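The chores that are left

14/02/2026
By Lavanya Gowda

My mother-in-law is 81 and can no longer manage small plugs. Her hands shake, and the port on a phone is a fiddly thing even for me. So when people ask whether I want a robot in the house, I don't think about hoovering. I think about her phone, which goes flat most afternoons and stays flat until one of us comes round.

I spent 8 years running the packing floor at Clivach, and we bought machines whenever they paid their way. They folded cartons and taped them and were very good at it. Every carton was the same and arrived in the same place. A kitchen table doesn't work like that. The phone is face down one day and under the newspaper the next. The cable is never where you left it.

Cables are the hard part, if you ask me. A cup keeps its shape when you pick it up. A cable bends away from you, and the end you want swings about. Then you have a plug that only goes in straight, and a phone that slides if you push it without holding it.
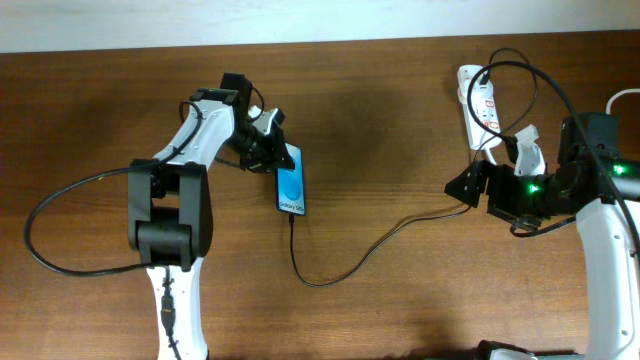

Two arms, a phone and its charging cable, with a power strip at the back of the table.

Tarek Bouazza, who used to mend our machines and now works at Ernix, thinks I am too gloomy. He says two arms change the job, as one can steady the thing while the other works on it. I accept that. I also notice that he has no robot at home.

My own test is a dull one. I would want it to charge the phone 40 days running, in her kitchen, with the blinds up or down and nobody standing by to help. If it failed on 3 of them I could live with that, provided it told someone. I would not want it yanking the socket off the phone and carrying on.

I don't believe anything I could buy today would pass. Until something does, I'll keep driving over to Selness after work and plugging it in myself.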